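FOR IMMEDIATE RELEASE
Tue 8 October

Stalto Publishes Its First Chore Report, and Your Desk Is Still Your Problem

Stalto today released the results of its tabletop tidying trials, in which a two-armed robot was asked to put away the small things people leave lying about. Over 254 attempts, the machine finished the job without help 43 times. A bored teenager was not tested for comparison.

The trials began in June at the company's Ondham workshop. Heavy, square objects went well. Thin, flat and floppy ones did not, and homes and shops are unfortunately full of them.

"People ask me when it will do the dishes," said Yatziri Tlapale, who leads the trials. "I'd like it to pick up a bookmark first."
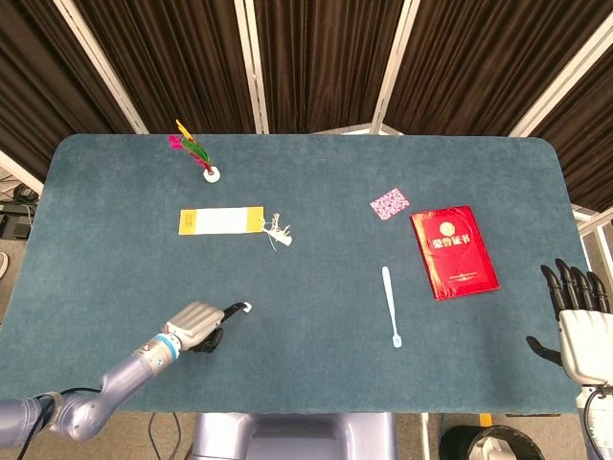

Stalto Household Tasks Team

A typical table might hold a bookmark with a tassel, a glossy red certificate folder, a little artificial flower in a white vase and a slim pale-blue plastic stick or spoon. Tassels remain a sore subject. So do shiny covers, which confuse the vision software, and anything small enough to hide behind a black finger.

Retailer Contreras, which hoped to have robots straightening its gift counters this year, has agreed to wait. "Our staff can do a counter before the robot has settled on an object," said store operations manager Leopoldo Villalobos. "They've been very gracious about it."

The next round adds 2 chores, folding dish towels and restocking a low shelf. Stalto is not taking orders.

The full report is available free from the company's press office.

Press contact: Soledad Espinoza, Stalto, Ondham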